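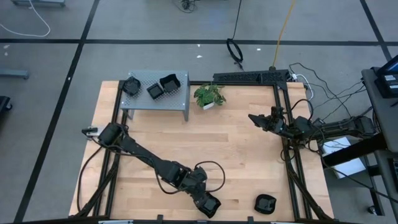
**Gap on resume, two short jobs in a row. How much do I explain?**

**qianru_lu**
I was at Lavix for 10 months and then at Bunnag for five. Left Lavix when my manager moved on and my role got folded into another team. Left Bunnag because the job I was hired for was different from the job I got. I have a second interview at Umwood in July and the recruiter has already asked me to "walk her through the last couple of years." Do I list both? Do I put reasons on the application, or wait until they ask?

**vstromberg**
List both. If the form has a box for reason for leaving, write "role eliminated" for the first and "position changed after hire" for the second. Keep each one to a line.

**Olga C.**
I'd leave Bunnag off. Five months is short enough that a lot of people would skip it. A resume isn't a sworn statement.

**vstromberg**
The resume isn't, but the application form usually has a line above the signature saying it's complete. If a background check turns up Bunnag she has a bigger problem than a short job.

**Olga C.**
Depends on the form. Plenty of them only ask for relevant experience. Read it first.

**nahuel_d**
I did hiring at Lurnodach for a while. Short jobs didn't bother me much. What bothered me was when the answer ran five minutes and got angrier as it went. Practice it out loud until it fits in two or three sentences, then say what you want from the next job and stop talking. 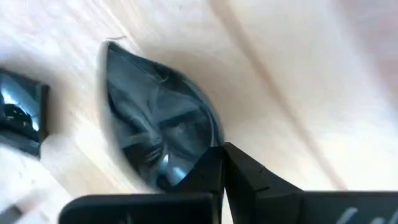 *Black on pale wood, close up*

**qianru_lu**
Thanks. The form says "all employment in the past 10 years," so Bunnag goes on. Is "position changed after hire" going to sound like I'm blaming them?

**N. Messina**
A little, to my ear. I used "looking for work closer to my background" for the same situation and got one follow-up question.

**vstromberg**
That's vaguer and she'll get asked what it means. I'd stay with the plain version.

**N. Messina**
Getting asked is fine if she has the answer ready. On paper I want the softer wording.

**nahuel_d**
Either works. Just make sure the form and what you say in the room match. Also check your dates against old pay stubs, month and year for both.

**qianru_lu**
Found the stubs, and I had the Lavix end date wrong by a month. Fixing that tonight. Going with Messina's wording on the form and the plain version if she asks.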